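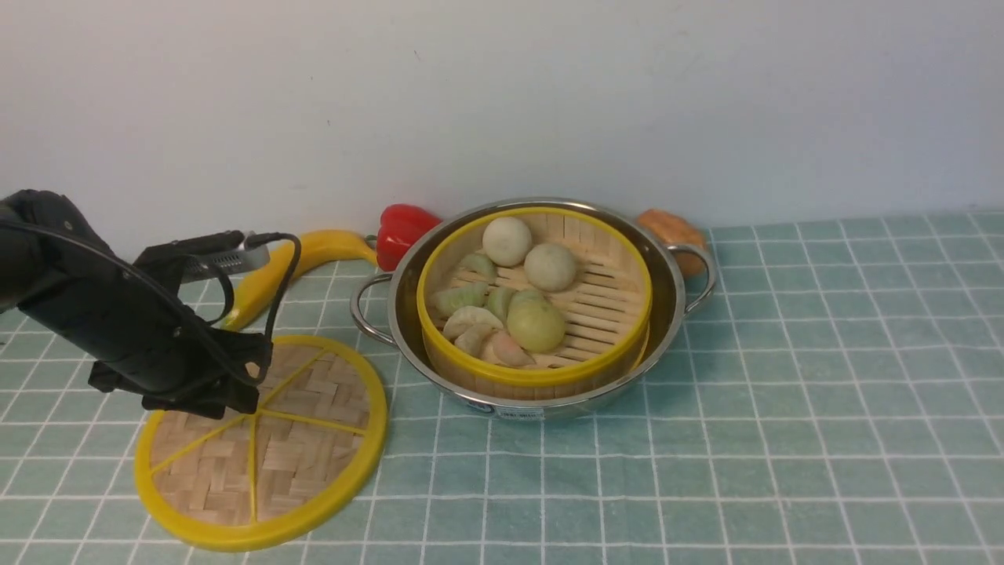

*Photo: Lamisi Gbeho / Istcombe Kitchenware*

## 4. Setting up the steamer on the Vurik induction plate

This section covers first use of the Vurik single-zone plate with the Egger water pan and a round bamboo steamer. Read section 2 (Electrical safety) before connecting the plate to a wall outlet.

### 4.1 Preparing a new steamer

1. Remove all packaging and paper labels from the baskets and lid.
2. Rinse each part under cold running water. Do not use detergent. Bamboo absorbs it and releases it into food.
3. Soak the baskets and lid in cold water for 30 minutes.
4. Shake off excess water. Go directly to 4.2 while the parts are still damp.

**Note:** A lid with a plastic rim is soaked in the same way. Do not place the rim on the plate surface or against the side of a hot pan.

### 4.2 Filling and placing the pan

1. Set the plate on a level, heat-resistant surface. Leave the rear vent clear.
2. Center the water pan on the ring marking.
3. Fill the pan to the lower line. The water must not touch the bottom of the basket.
4. Place the basket on the pan. The basket must sit flat on the step inside the rim. If it rocks, turn it a quarter turn and check again.
5. Line the basket with perforated paper or cabbage leaves. Leave gaps for steam – a fully covered base will extend cooking time.
6. Fit the lid.

### 4.3 Heating

1. Press POWER. The display shows "- -".
2. Select 2000 W and wait for steady steam at the edge of the lid.
3. Reduce to level 4 and set the timer. For filled buns of standard size, set 17 minutes.
4. Check the water level when the timer reaches half of the set time. Top up with boiling water only.

**CAUTION:** Steam causes burns without visible warning. Wear a dry oven glove, tilt the lid away from your face, and hold it in the tilted position until the first steam has cleared.

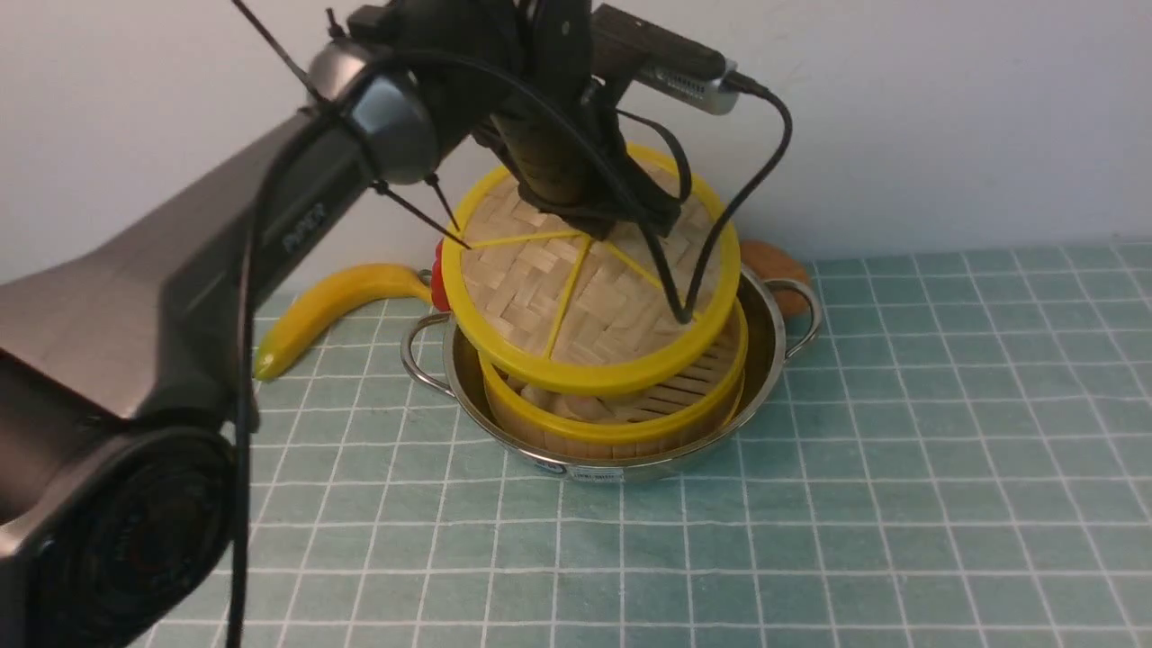 *Fig. 4-2. Lid lifted and tilted.*

### 4.4 Error codes

- **E1** – no pan detected, or pan base unsuitable for induction.
- **E3** – pan dry. Switch off, let the pan cool, then refill.
- **E6** – vent blocked. Clear the vent and restart.

If E3 appears again with water in the pan, stop using the plate and contact Bimport service. Quote part number 58 for a replacement sensor pad.

### 4.5 Drying and storage

1. Wipe the baskets with a damp cloth.
2. Stand them on edge in moving air until fully dry. Do not use an oven or a radiator.
3. Store unwrapped. Sealed bags promote mold.

Descaling of the water pan is described in 6.2.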